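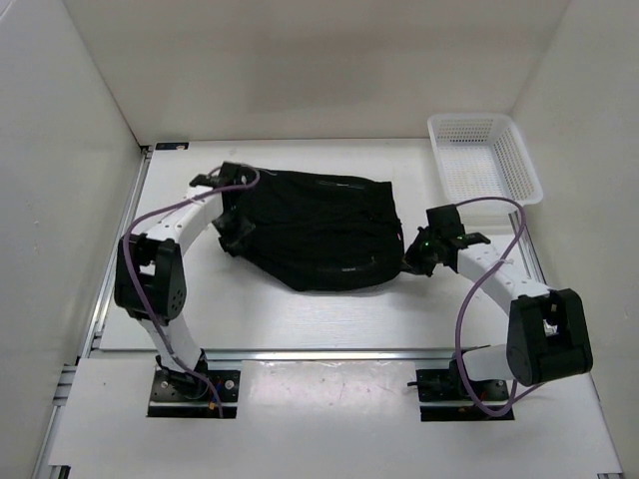
Both arms of the Gendala bench at work on a black garment

About us

Melnyk is a small company in Julwood. We make and rent one product, the Gendala bench, and we teach people how to use it. Gendala is a table-top station with two robot arms for handling cloth: spreading, folding, turning and putting things in a basket. Our customers are laundries, clothing repair shops and technical colleges.

We started in November, in one room behind a tailor's shop in Plundale. At that time we wanted to build a machine which folds shirts and only shirts. The tailor asked us why it could not also hold a jacket flat while he looked for the broken seam. We had no good answer, so we changed the plan.

What you receive

The bench comes as one piece: metal framing, a white work surface, walls on three sides and two arms fixed at the front edge. Each arm has its own gripper and its own base plate. The cables stay on the outside of the arms, where you can reach them with your hand and change them without opening any joint. Some visitors find this not so beautiful. Our service people like it very much.

Dark clothes are difficult for many machines, and we use them often in our tests. Black fabric, zips, soft linings and garments without a clear shape are part of the test set. By this spring the set had 3,734 recorded tasks, of which 1,716 were done with dark fabric. We repeat 1,201 of them each time we change the software, before any customer gets the new version.

How we work with you

You can rent the bench for 3 months or buy it. In both cases we bring it to your place, put it together and stay for the first day. Please send us a bag of your usual clothes before the visit, also the ugly ones. We return everything by post.

We do not promise that Gendala is faster than a trained person. With a simple towel it is slower. It is suitable for long, quiet work and for teaching, and we will tell you if your work is of another kind.

Visit us

The workshop in Julwood is open to visitors by appointment. The next open day is Sat 4 May, from ten o'clock. Parking is behind the building, please ring at the green door.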